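Braltura: notes on keeping one arm and one table going

README for the cell, and for the recordings that come out of it

Last proper edit: 2022-12-11

Hello! If you've been handed the key to the back room and told "it's all in the README", this is the README. I've tried to write down what I do when I set the arm up, what I do when it sulks, and what's in the folders. I'm Antigoni Konstantinidis and I look after the cell most days. Sota Kawaguchi wrote the recording software and looks after that side, so if the arm moves oddly ask me, and if the files look odd ask Sota. If both are odd, get us both and bring biscuits.

What the cell is

One arm, one two-finger gripper, one table, one desktop PC under the table with a very loud fan. We call the whole lot Braltura, after the folder it was first saved in. The arm is driven by hand from a second, smaller arm that you hold (the leader), and the big one (the follower) copies you. There is no clever planning going on in this release. Every movement in the recordings is a person moving the leader.

The job is picking up and moving ordinary household things: cups, mugs, small boxes, that sort of object. We wanted a home-ish surface with a home-ish back wall, and we got one, complete with a light switch and the usual clutter along the back. Please don't tidy the clutter! Half the point is that the arm has to cope with it being there.

Starting up in the morning

I do it in this order and I'd ask you to do the same, at least until you know the cell well enough to have opinions.

Power to the arm first, then the PC. If you do it the other way round the PC gives the two arms each other's names, and you'll move the leader left and nothing will happen, and then you'll move it right and still nothing will happen, and you'll lose twenty minutes.

Hold the follower up with one hand under the elbow while you switch it on. It goes slack for a moment before the motors grip.

Run the homing script. The arm lifts, turns to one side, opens the gripper and waits. Listen to it. A steady hum is fine, a tick once per turn of the wrist means the cable has caught on the second joint again (see further down).

Open and close the gripper ten times with nothing in it. I know it feels silly. The fingers are stiff when the room's cold, and the first few closes come up short, so I'd much sooner that happened in mid-air than on a mug.

Then move the arm by hand to the parking pose and press the green key on the keyboard (it's the one with a sticker, the sticker isn't very green any more).

Laying out the table

Lay the cloth so that it covers the whole working area, leaving the back strip of the counter bare. It doesn't need to be ironed. A few wrinkles are fine and we've got them in plenty of the recordings, but pull out any fold that stands up higher than the fingertips are thick, at least where the arm is going to work. The gripper pinched a fold once in April and dragged everything on the table towards the edge, and I caught a mug with my knee.

The cloth also does a proper job. On bare counter the light things skate about as soon as a finger brushes them. With cloth underneath they stay put long enough to be grabbed.

Put the objects down well apart, a bit more than an open gripper between them, and turn mug handles whichever way you like. We do want variety there. Write the handle side in the session note, left or right, lower case, because Sota's sorting script is fussy about capitals and I've given up arguing.

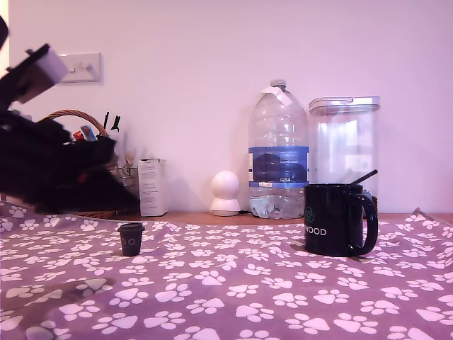
Why doesn't the follower just sit flat on the cloth between takes?

Parking it flat puts the weight of the forearm on the fingertips, and the gripper's zero drifts by the time you start the next take. Leave it hanging a little above the surface, motors on, for anything up to a tea break. For longer than that, send it home and switch it off.

Picking up cups and mugs

Narrow, light things like the little black cup with the lid want a slow close. Come down beside it, line the fingers up, and squeeze the leader gently until you feel the follower stop. If you snap it shut the cup tips over and you're starting again.

Mugs are heavier and more forgiving, and I go for the rim or the handle depending on mood. If there's a stick or a straw poking out of the top, come in from the other side. I've bent a few straws getting this wrong and the wrist camera sees nothing but straw for the rest of the take.

Don't reach over the things at the back unless the task says so. The wrist has a wide lump at the far end of the gripper and it's always lower than you think.

Looking after the gripper

Every week, usually while the PC is copying files:

Wipe the finger pads with a damp cloth, then a dry one. Fluff off the table cloth builds up on them surprisingly fast and the grip goes slippery.

Check the two small screws at the root of each finger. Finger tight plus a quarter turn. I mark them with a dot of paint so I can see if they've crept.

Look at the cable where it goes round the second joint. It should have a loose loop there, big enough to get two fingers through. If the loop has pulled tight, undo the clip, feed a bit of slack back and do the clip up again. That's the cause of the ticking noise, every single time so far.

Wiggle the wrist with the power off. A tiny bit of play is normal. If it clicks, stop using it and read the next bit.

When the wrist motor goes

It's gone once. The signs were a click, then a warm smell, then the wrist dropping by itself in the middle of a lift. We swapped the motor for the spare, which came from Smits (they sell the arm as a kit and they do post things quickly, I'll give them that!). The replacement takes me under an hour now, and took me most of a day the first time.

Power off, arm resting on the foam block. Take the gripper off whole, don't split it. Undo the four screws round the wrist cover and keep them in the lid of something. Unplug the old motor and take a photo of the plug before you do, it goes in both ways round and only one of them is right. Fit the new one with the notch facing the forearm. Give it its number with the setup script BEFORE you bolt the cover back on. I've had that cover on and off more often than I'd like to admit.

After any motor swap you have to redo the calibration, both arms, no shortcuts. Move each joint to both of its ends when the script asks. The wrist should read close to 2642 at its middle position. If yours is wildly off, the notch is facing the wrong way and you get to take the cover off again, sorry.

What's in the folders

There are 558 recordings in this release. Each one is a single take with the joint positions of both arms, the gripper opening, and video. Of those, 251 were recorded before the wrist motor was changed and the rest after. The session note says which motor was in, look for "motor: old" or "motor: new". We've kept both lots because the movement is a bit different (the old one lagged, the new one is quicker off the mark) and somebody might care about that.

A take is usually about 33 seconds long. Some are much shorter and one is very long because I answered the door.

The folder called judov holds the cup and mug takes. The one called fesen holds boxes and packets. The names mean nothing, they're what Sota called his two hard drives.

Failed takes are in there too, marked "fail" in the note. By fail I mean the object fell over, was dropped, or ended up somewhere other than where it was meant to go. If I bumped something else on the way but the job got done, it's marked "ok" with a comment. You may disagree with where I've drawn the line, and the comments should give you enough to re-mark them yourself.

Things that are wrong with it

The joint readings and the video can slip apart by a frame or two in the longest takes. Sota has a fix for new recordings but the old ones are as they are.

I'm right-handed and I did most of the driving. The approach is nearly always my sort of approach. We'd love more from left-handed people, if you are one and you live near us please come and have a go.

The follower often blocks part of the table from view, and the things at the back get hidden when the arm is reaching. We haven't tried to mark which takes this affects.

Light changes through the day. We've got a window and no blind.

The gripper opening is in raw motor steps, with no conversion to millimetres. I did try measuring it with a ruler and got a different answer each time, so I left it.

Shutting down

Send the arm home, wait for it to stop, hand under the elbow, power off. PC after that. Cloth can stay on the table. Hang the leader on its hook with the cable over the top, and don't coil the cable tightly, it's on its second one already.

If you change anything on the arm, even a screw, put a line in the log by the door with your initials. If you only change something in the scripts, tell Sota.

Still to do: a blind for the window, new finger pads (the left one has a nick in it), and a spare clip for the cable loop.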